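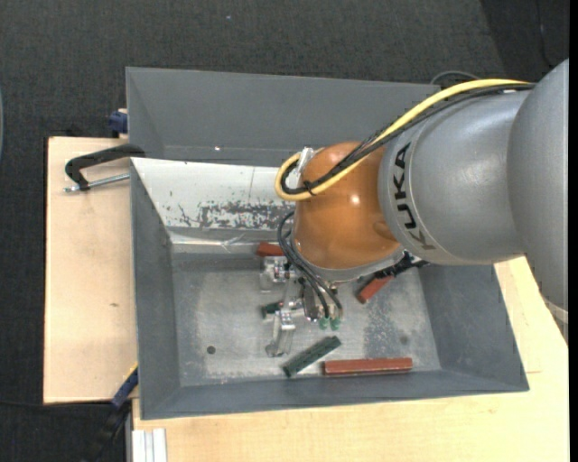

Attachment 1 – demo cell, arm over the bin, red and green blocks inside

Ticket: bin picking demo stops during open day rehearsal
Site: Stumitz training hall, cell 2
Opened by: demo cell operator, Druda
Priority: high (visitors come Monday)
Status: closed, one follow-up open

Problem as reported

We are preparing the bin picking demonstration for the open day. The robot must take the blocks out of the bin one after another and put them on the side table, then the visitor presses the button and it starts again. In the rehearsal this morning the cycle stopped 4 times. The message on the panel was always the same: "No valid grasp, operator required". There were still blocks in the bin each time. If I move the remaining block by hand to the center and confirm, the cycle continues normally.

Before the move from Rovent to this hall the same program was running for two weeks without this message. I did not change anything in the program. The bin was taken off for the transport and mounted again here.

What I checked before writing: air pressure is normal, gripper opens and closes from the panel, emergency stop chain is OK, the vision computer was restarted. No change.

Reply from support, 10:40

Thank you for the clear report. Please tell us three things. Which block is left when the message comes? Where does it lie? And did you repeat the bin calibration after the bin was mounted again? A picture from the side of the fixed camera would help also.

Operator, 11:15

Picture is attached. The difficult place is the front wall. In the picture one long red bar is lying close to this wall, almost parallel to it, and a long green one is directly next to it. When a bar lies like this, the robot does not take it. Blocks in the middle are taken without problem, also when the gripper must come in between two of them.

About the calibration: no, I did not repeat it. The bin is held with clamps to the wooden table and I used the pencil marks from before, so I thought the position is the same. I am sorry if this was wrong.

Support, 11:30

No need to be sorry, this happens often after a transport. Pencil marks are not exact enough. The software keeps a safety distance to each wall, and if the real wall is not where the software believes, then every grasp near it can be refused. Please do the following:

1. Stop the cycle and lock the cell. Take all the blocks out.
2. Check that all clamps are tight. Push the bin by hand from the front and from the side. It must not move.
3. In the menu, open "Container", then "Teach corners". Touch the four upper corners of the main part of the bin with the pointer tool. Do not use the trough part at the back.
4. Save with a new name, please do not write over the old file.
5. Send us the offset which the software shows at the end.

Operator, 12:25

Done. One clamp was not fully tight, I could move the bin a little with my hand. I tightened it and then did the corners. The offset is 12 mm toward the robot and 2 mm to the side. The rotation is shown as zero.

I made 18 cycles after this. The message came one time, again with a long bar at the front wall. So it is much better but not finished.

Support, 13:05

12 mm explains most of it. For the last case please open "Grasp candidates" and look if the angled grasp for the long bar is active. With only the straight grasp, one finger has to go between the bar and the wall, and there is no room for it. The angled grasp lifts the bar from its free end first.

One more question. On the sloped panel at the back of the bin the paint is scraped off. Is this new?

Operator, 13:40

The angled grasp was not active. In the list it was gray, with the remark "disabled by user". My colleague from the Chiriac team remembers that it was switched off at Rovent because it was slower and the visitors were waiting. I switched it on only for the long bars. The short ones stay with the straight grasp.

About the scratches: I cannot say when they were made. They were there when I unpacked the bin, and I did not see the gripper touch the panel today. I looked at the fingers, they close parallel and I found no bent part.

Support, 13:50

Good. Please keep the speed low for the first cycles and watch the hoses at the wrist when the arm tilts. They need enough free length for the angled position. If they pull on the fittings, stop and write to us before you change anything.

Operator, 15:20

Second test finished, no message and no manual help. The hoses stay free also in the most tilted position. I put long bars to the front wall on purpose several times and the robot took all of them. With the angled grasp the cycle is a little longer – for the demonstration this is acceptable, the guide can use the time to explain the camera view on the screen.

I wrote these points into the checklist for the demo cell:

– after each transport, teach the corners again
– check the clamps in the morning and after lunch
– look at the grasp list before the first group comes in
– visitors may mix the blocks only when the cell is stopped, and the operator closes the door, not the visitor

Support, 15:35

Thank you, the checklist is good. We close the ticket. The follow-up for fixed bolts in place of the clamps stays open under your site, planned for July. Please send us the hole spacing of the table when you have it.

Operator, 15:45

I will measure it after the open day, when the cell is free. Old container file is still saved under the name "rovent_bin".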